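Where does the washing-up water go?

Every time someone pulls the plug out of a kitchen sink, the water disappears with a gurgle. It has a long way to go after that. This page follows it from the plughole to the river, using the town of Steltbridge as our guide.

Under the sink

If you open the cupboard under a kitchen sink, you will probably see a pipe with a bend in it. The bend is called a trap. Some water always stays in the bottom of the bend, even when the sink is empty. This plug of water stops smelly air from the drains coming back up into the kitchen.

The trap also catches small heavy things. If a ring falls down the plughole, a grown-up can often find it there by putting a bucket underneath and unscrewing the trap.

What is in the water?

Water that has been used for washing is called waste water. After washing-up it contains soap, crumbs, grains of rice, tea leaves and a little grease. Hot water and washing-up liquid break the grease into tiny drops, and the drops float away with the water. Soap does this because one end of each soap particle sticks to water and the other end sticks to fat.

The water that stays behind on the dishes goes somewhere else. It drips off or dries into the air. When water turns into a gas like this, we say it has evaporated. Plates dry faster standing up with gaps between them than they do in a pile, as air can reach both sides. A wide bowl left the right way up may keep a small puddle in the bottom for hours.

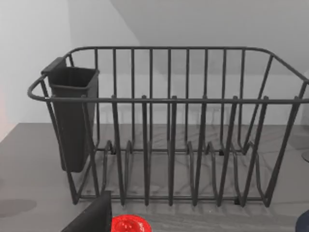 A wire rack with slots for plates

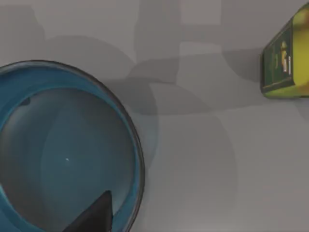
A wide blue bowl

You can test evaporation at home. Put two spoonfuls of water in a saucer and two spoonfuls in a narrow glass. Leave them side by side on a windowsill and look at them every morning. The water in the saucer is spread out, so more of it touches the air. Which one do you think will dry up first?

Down the drain

From the trap, the water runs through a pipe in the wall and out to a drain. The drain joins a bigger pipe under the street, called a sewer. Water from sinks, baths, showers, washing machines and toilets all ends up here.

Most sewers slope gently downhill, so the water flows without any help. In some places the ground is too flat or the water has to get over a hill. Then a pumping station lifts it up. Steltbridge has 9 pumping stations. The largest is on Grircombe Lane, in a small brick building that most people walk past without noticing.

Fatbergs

Grease is runny when it is hot, but it goes hard when it cools down. If people pour cooking fat into the sink, it sets inside the pipes. Wet wipes stick to it, then more fat sticks to the wipes. The lump that grows is called a fatberg. A big one can block a whole sewer, and the dirty water may come back up into gardens and houses.

Byung-chul Byun looks after the sewers in the old part of Steltbridge. He goes down in a waterproof suit, a helmet and a harness, and he always works in a team. One September his team found a fatberg under the market square that took five nights to clear. They broke it up with jets of water and shovels. 'It smelled like old chips and candles,' he says.

At the treatment works

The sewers lead to the Fleloler treatment works, which cleans the waste water from 2,561 homes. It happens in stages.

Screening – the water passes through metal bars that hold back rags, sticks and plastic.

Settling – the water stands in a large tank. Heavy bits sink to the bottom and make a thick mud called sludge. Scrapers push the sludge away.

Feeding the bacteria – air is bubbled through the water. Helpful bacteria live in it and eat the dirt that is too small to see.

Settling again – the bacteria sink, and the cleaner water flows off the top.

The cleaned water then runs along a channel 373 metres long and into the river. It is clean enough for the river, but it is not drinking water. Water for our taps is cleaned in a different place.

How you can help

Scrape leftovers into the food bin before plates are washed. Ask a grown-up to let cooking fat cool and put it in the bin. Only flush the three Ps – pee, poo and paper.

Words to know

Bacteria: living things too small to see without a microscope.
Evaporate: to turn from a liquid into a gas.
Sewer: a large underground pipe that carries waste water.
Sludge: the thick mud that sinks to the bottom of a settling tank.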